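Ticket Plellotell – Synchronisation bloquée après le changement de serveur
Ouvert par : Wycliffe Kaijage
Date d'ouverture : 15 août 2023
Produit : client de synchronisation Rovon, poste fixe
Priorité : normale
État : résolu

Description du problème

Bonjour,

Depuis que notre dossier partagé a été déplacé sur le nouveau serveur Ravn, le client Rovon de mon poste ne termine plus la synchronisation. La barre de progression monte jusqu'à 70 % et ensuite elle reste au même endroit. Il n'y a pas de message d'erreur à l'écran. L'icône tourne toujours, et si je laisse le poste allumé pendant la nuit, je retrouve le matin la même valeur.

Je précise que les petits fichiers texte arrivent bien sur le serveur. Ce sont les sous-dossiers d'images qui restent en attente. 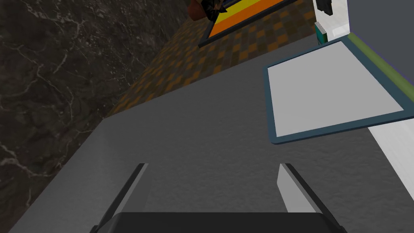 Plan de travail gris, marbre sombre veiné et carrelage à damier.

Ce que j'ai déjà essayé :
- fermer et ouvrir de nouveau le client ;
- me déconnecter du compte puis me reconnecter ;
- changer le câble réseau ;
- désactiver l'antivirus pendant l'essai.

Aucun de ces essais n'a changé le comportement. Mon collègue de l'autre bureau utilise le même dossier avec l'ancienne version du client et, chez lui, tout passe normalement. Je n'ai donc pas voulu toucher aux réglages du serveur avant d'avoir votre avis.

Réponse du support Zistham

Bonjour Monsieur Kaijage,
Merci pour ces précisions. Pouvez-vous ouvrir le journal du client (menu Aide, puis Diagnostic) et nous copier les dernières lignes ? Indiquez aussi la valeur du champ « Délai d'attente » dans les paramètres avancés.

Réponse de Wycliffe Kaijage

Voici les lignes que je trouve à la fin du journal :

transfert interrompu, nouvelle tentative 3
délai dépassé, fichier remis dans la file
verrou présent, dossier ignoré

Le délai d'attente est réglé sur 200 secondes. Je ne me souviens pas de l'avoir modifié, mais il est possible que la valeur vienne de l'ancienne installation, celle du mois de juin.
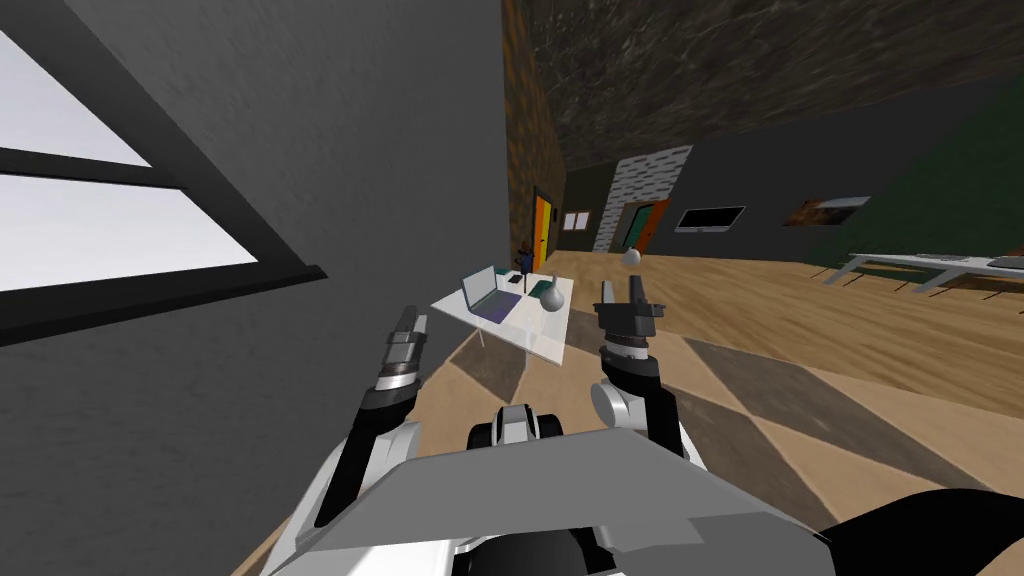
Les deux bras devant la table blanche.

J'ai remarqué encore une chose : quand je clique avec le bouton droit sur le dossier et que je choisis « Vérifier », le client affiche « à jour » alors que les fichiers ne sont pas visibles sur le serveur. C'est cela qui m'inquiète le plus – on pourrait croire que la copie est faite et vider le disque local.

Réponse du support Zistham

Ne supprimez rien en local pour le moment. La ligne « verrou présent » indique un fichier de verrou laissé par l'ancien serveur. Quittez complètement le client, supprimez le fichier caché .verrou à la racine du dossier partagé, mettez le délai à 600 secondes, puis relancez avec l'option « Reconstruire l'index ».

Réponse de Wycliffe Kaijage

J'ai suivi les étapes dans l'ordre. Le fichier .verrou n'était pas visible au début, il fallait d'abord activer l'affichage des éléments cachés. Peut-être que vous pouvez l'ajouter dans votre page d'aide.

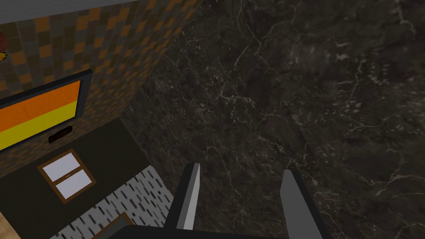
Après la reconstruction de l'index, la barre a dépassé l'ancienne valeur et elle est arrivée jusqu'à la fin. J'ai comparé la taille du dossier des deux côtés et elle est identique. La commande « Vérifier » donne maintenant un résultat juste : j'ai renommé un fichier exprès, et il a bien été signalé comme différent.

Il me reste une question. Est-ce que je dois remettre le délai à l'ancienne valeur, ou est-ce que je peux le laisser ainsi ?

Réponse du support Zistham

Vous pouvez le laisser. La remarque sur les éléments cachés est transmise à l'équipe de documentation. Nous fermons le ticket – il suffit d'y répondre pour le rouvrir.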